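Black Tapered Tumbler with Snap-On Lid
Prerno — Drinkware
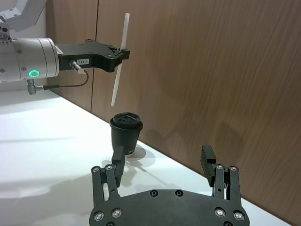
A plain black tumbler for the desk, the counter or the car. It stands upright on a flat base and narrows toward the bottom, so it fits most cup holders without sticking. The lid comes with it. Straws are sold separately, see below.

The lid

The lid is black to match the cup and snaps on all the way around. It has a raised rim and a recessed top with small openings, one of them a sipping slot. Press down on both sides until you hear it click. If it won't sit flat, take it off and turn it a little before trying again. Forcing it on one side is the usual reason a lid gets bent.

To remove it, lift at the rim with your thumb. Keep the cup on a table while you do this, especially if it is full.

Straws

We recommend the long straight straw from Flarnovel. It comes in white and is stiff enough to push through the lid without folding. Shorter straws will go in but tend to slide down inside the cup, and then you have to take the lid off to get them back. Bendable straws are fine for cold drinks.

Use straws with cold drinks only. For coffee or tea, drink from the slot.

Sizes and packs

The tumbler comes in one size. You can buy it as a set of 2 or a set of 5, each cup with its own lid. Cafés and offices can order by the case — write to us for a price on anything over 2,000 pieces, as those orders ship direct from the Flindia warehouse and take longer.

Replacement lids are item 373. They fit this tumbler and the older Kaneko one, which has the same rim. They do not fit the Kaneko mug.

Cleaning

Wash the cup and lid before first use. Both can go on the top rack of the dishwasher. If you wash by hand, use a soft sponge, as scouring pads leave marks on the black finish and will wear down a printed logo over time. Milk and smoothies dry hard around the slot, so rinse the lid soon after use and run a small brush through the openings once a week or so. Let the lid dry separately from the cup.

Do not microwave. Do not freeze with liquid inside.

Printing

Case orders can be printed with a name or logo in white, on one side of the cup. Send the artwork as a vector file. Small lettering works well, thin lines less so — we will send a proof before anything is printed. Printed cups can't be returned unless there is a fault.

Shipping and returns

Sets ship flat-rate. Unused, unprinted cups can be sent back in their original box. If a lid arrives cracked, send us a photo and your order number and we'll mail a new one. You don't need to return the cup.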